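Notebook – Whitelaw room, produce and plates, October 15, 2020
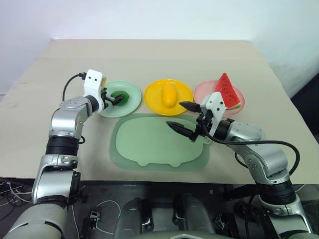
Cokumard wants 400 examples of the plate task before we let it learn anything, and today was my go at deciding what an example should look like. I'd been putting it off because it sounds dull, and then I spent most of the afternoon on it and rather enjoyed myself! The rule I've settled on is one item per plate, three plates in a row, mat in front. The order I like best so far is green thing on the mint plate, mango on the yellow-orange one, watermelon slice on the pink. It puts the mango on a plate very nearly its own colour, and I want a good share of that in the set, mixed in with easier pairings. The slice I'm leaving with its tip over the far rim. I did think about tidying it up, but people don't put things down neatly and I'd like the model to see a bit of mess.

Things I want written down before I forget them:

Left arm goes to the mint plate, right arm does the pink one, and whichever is nearer takes the middle. We never agreed on this in the Tranen set and you can tell – half the episodes have one arm crossing over the other for no good reason, and the model picked that up beautifully.

The idle arm should wait with its gripper open. I kept closing mine out of habit. If you catch yourself doing it, just start the episode again, it's quicker than arguing with the labels later.

Start recording before either arm moves. I lost 10 episodes this morning to starting late (my fault, I was talking).

Don't hurry the grasp on the round green one. Come in low with the fingers nearly closed, then settle. I tried coming down from straight above and my wrist was in the way of the head view for far too long.

On numbers: the Vavow logger says 388 good ones so far, counting yesterday's, so 400 is nearly in the bag. I'd still argue for 800. The extra ones needn't be more of the same, I'd want the plates swapped about, the mat shifted a little, and the slice turned so the rind faces away from the robot. If anybody objects to the time it takes, come and find me and we can haggle.

Still open: do we count an episode where the item gets dropped and picked up again? I've been keeping them in a folder of their own, called "second go". My feeling is they're useful, but they need their own label, and that means changing the form. Will have a look at the form tomorrow, and at the smudges on the table too.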